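Onerier is a materials testing and specification office for masonry, tile and architectural hardware. We write technical schedules for architects, property managers and school districts, and we test the products that go into them. The office has a staff of 49 and operates from two floors of the former Pirnel warehouse on Iglesias Street.

## What we do

Most of our work falls under three headings: floor and wall finishes, door and control hardware, and maintenance documentation. A typical job begins with a set of drawings and a list of proposed products. We check each product against the conditions of use, note where the manufacturer's data is missing or out of date, and return a marked schedule. Where data is missing, the client may ask us to test.

Tests on brick and tile cover water absorption, slip resistance, abrasion and joint movement. Samples are conditioned at fixed temperature and humidity before any reading is taken. Results are reported as individual values with the mean and the spread. We do not issue pass marks or product ratings.

Brick floors account for a large share of the finishes work. Bond pattern, joint width and bedding depth are recorded separately, as a change in one affects the allowable range of the other two.
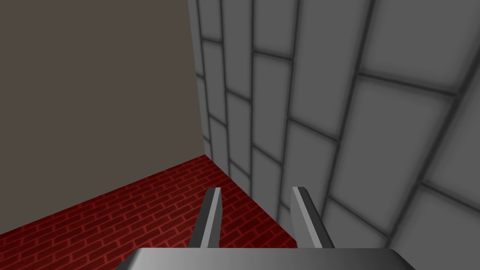
## How the office is organized

Isla Rakena is the managing director and signs all reports issued to public bodies. Ghada Daher heads the finishes group. Rochelle Iwasaki heads the hardware group and maintains the master list of door, hinge and lever types, which currently holds 1254 entries. Ruwan Wijesinghe is responsible for laboratory calibration and for the sample store.

Each report has one author and one checker. The checker must come from a different group and works from the raw readings. Disagreements are written into the report as notes and stay there in the issued version.

The finishes group also reviews the places where different materials meet: brick to tile, tile to door lining, floor to wall. Junctions are given their own reference numbers in our schedules. A junction without a number is treated as unspecified, and the schedule is held until it has one.
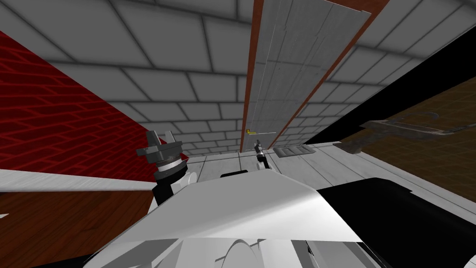 ## Hardware and controls

The hardware group specifies levers, pulls, closers and wall-mounted controls. Every item is scheduled by four properties: mounting height, operating force, direction of travel and clearance to the nearest obstruction. Color contrast between the moving part and its background is recorded for all items in public buildings.

Operating force is measured at the end of the handle and again at its midpoint. The standard cycle test runs at 60 operations per hour with a pause after each return.

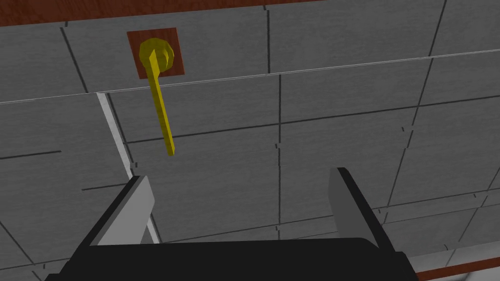 *Yellow lever on a gray tiled surface, with square brown mounting plate.*

## Records and publications

All test records are kept under a single numbering system called Plalia, set up by Dilruba Akanda, who still administers it. The archive contains 1631 reports. Clients may request copies of their own reports at no charge. Reports commissioned by public bodies are open to anyone on written request.

A revised edition of our schedule templates is issued each June. Older templates remain valid for projects already under way.

## Contact

Samples are received on Monday mornings at the rear entrance and must carry a completed sample form. General inquiries go to the front office. Questions about an issued report should quote its Plalia number.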